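Letari Hand Gripper Pair, for teaching household and shop-floor tasks

Product code: Letari 404
Maker: Ullach
In stock, ships in 5 working days

Many customers write to us with the same question: can a machine do my chores yet? Our answer depends on the chore. Moving boxes of one size from a shelf to a cart, yes. Folding a fitted sheet, or sorting a drawer of mixed screws, not at a speed you would pay for. The machine must first learn the task from people, and the Letari pair is the tool we sell for this teaching.

You hold one gripper in each hand and do the task as you normally would. The recording goes to the Prululov software, where it is prepared for training. A new operator needs some 36 minutes of practice before the hands feel natural.

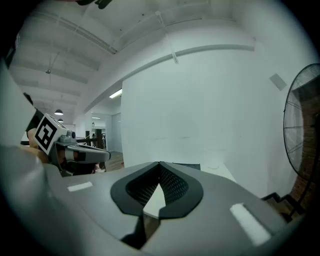
Letari pair in use. Black finger pad in front, second gripper with marker cube at left.

The finger pads are the part that wears first. They are sold in sets and can be changed without sending the gripper back to us. Please clean them with a damp cloth only - alcohol makes the rubber hard after a few months.

What customers record with it
Our customer Kulkarni, a small laundry and linen company, has recorded 82 hours of towel folding since December. Their robot now folds hand towels without help on most tries. Bath towels still need a person next to it, and it is slower than their staff.

In the box
Left and right gripper
Marker cubes
Spare finger pads
Charging cable
Printed guide in English and German

Not included: computer, robot arm, Prululov license.

Please ask us before ordering if your task includes liquids or sharp blades. The grippers are not sealed, and we do not repair water damage under warranty.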